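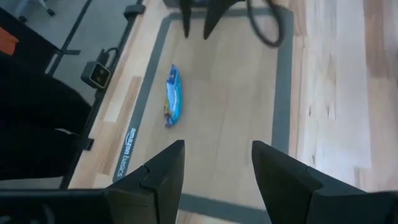

Floor mat, with a length of black cable above it. Photo: Erkach

FOR RELEASE WEDNESDAY

Erkach Asks Mat Sellers to Show Their Work
Review of 526 product listings finds plenty of promises about tired legs and very little to back them up

HARVILLE -- Erkach, the independent buying guide for workshops, schools and small offices, today published its review of the claims made for floor mats sold as "anti-fatigue," "ergonomic" or "posture-supporting." The review covers 526 listings from online and catalog sellers. Most of them tell the buyer what the mat will do for the body. Hardly any tell the buyer how the seller knows.

"We have nothing against mats," said Reijo Nieminen, who edits the guide. "A hard floor is hard, and something softer on top of it may well feel nicer. What we doubt is the rest of it. We read that a mat 'restores circulation' and we wrote to ask who measured that, and on whom, and for how long. Mostly we got the brochure back."

Erkach asked each seller for any test report, user trial or written standard behind its main claim. Sellers were given until the end of October to reply. A reply counted as evidence if it named a test method and gave a result, even a weak one. Only 10 listings met that mark, and 3 of those were for the same mat sold under different names.

The guide also looked at thickness, the number most often used to justify a higher price. Listings commonly present a thicker mat as a better mat. Replies from sellers gave no clear reason to believe it, and several gave reasons to be careful: a thick edge is easier to trip on, a cart rolls badly over it, and a very soft surface can leave a person shifting about to keep steady. Erkach makes no claim of its own here. It did not run a lab test and does not want its review quoted as if it had.

Two product lines are discussed at length. Furisell describes its Collado mats as "clinically inspired," a phrase Erkach was unable to get defined. Furisell said in a written reply that the wording "reflects our design approach" and that it would be reviewed before the next catalog. Erkach welcomes that and will believe it when the catalog arrives.

The review includes answers from 709 readers who bought a mat for work or home. Many said they liked their mats. Readers were not picked at random, though, and people who have just paid for something tend to speak well of it, so the guide treats those answers as opinions about comfort and nothing more. The most common complaints were curled corners and a smell that hung around after unpacking, and listings seldom mention either.

Erkach suggests that buyers ask for the test behind the claim, in writing, before they order in quantity. It also suggests buying a single mat first and using it through a full week of ordinary shifts. Where the seller will not take back a used mat, the guide advises looking elsewhere. Chairs, rest breaks and decent shoes should be part of the same conversation, and a mat bought to avoid having that conversation is probably money wasted.

"Somebody will write in to say their back got better," Nieminen said. "Good, I'm glad. I would still like to see the test."

The full review, with the questions sent to sellers and the replies Erkach has permission to print, is free to read on the guide's website. Sellers who missed the deadline may still send evidence, and listings will be updated if it holds up.

About Erkach
Erkach is a reader-funded buying guide based in Harville. It takes no advertising and accepts no free samples from the sellers it covers.

Press contact
Reijo Nieminen, Editor, Erkach, Harville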